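November, late evening

Back from the choir weekend at Ginport and I am so full of it I can't sleep, so I'm writing instead. My throat is like sandpaper and I would do the whole thing again tomorrow!

We were 84 singers by the time the Carnach people arrived, all squeezed into the old net hall with the bad heating. I had never sung with that many before. At home we are lucky to get two basses on the same night, and one of them is usually hunting for his glasses. When the whole room came in together on the first chord of the evening piece, I got goosebumps right up the back of my neck and missed my own entry. So did the woman next to me. We looked at each other and grinned like schoolgirls.

Waltraud Fröhlich took the altos. I'd heard she was strict, and she is, but she's also very funny, and she never once made anyone feel small. She had us sing the middle section on one vowel, then on a hum, then whispering the words in rhythm, and by the time we got the notes back they were just sitting there waiting for us. I want to remember the whispering. I'm going to try it on the psalm, page 6, where I always come in flat and blame the tenors.

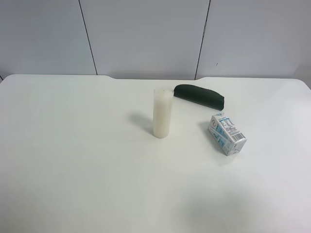 Breathing was the big thing for me, and I need to get it down before it goes. I have been lifting my shoulders for years, apparently. Waltraud had us lie on the floor with a hymnbook on our stomachs and make the book go up and down, and then stand and find the same feeling on our feet. It took me ages. Then suddenly I got to the end of the long phrase with air to spare - me, who always sneaks a breath before "morning"! For the vowels I need pictures in my head, so I've settled on three: the "oo" is the tall clear glass with the white in it, narrow and straight up, the "ah" is the long green block lying down, and that awful pinched "ee" of mine is the little milk carton on its side. Silly, but I thought of the glass all through the second run and my "oo" was so much better.

The drive over with the Arroyo carload was fun too, even with the detour. We sang rounds all the way up the hill and had to stop when we got to the junction because the driver couldn't hear the directions. I shared a room at the Clitness guesthouse, number 115, right at the end of a corridor that smelled of toast. Very thin walls. Somebody on the other side was practicing the soprano descant after lights out, quite beautifully, and I lay there mouthing the alto line underneath.

Must do: mark the breaths in pencil while I still remember them, send back the borrowed score, buy lozenges (the honey ones), and ask about the spring weekend before it fills up. I want to be on that list. Waltraud is doing a small group then, mostly unaccompanied, and I think I might be brave enough to put my name down for it.

Tea now, and then bed.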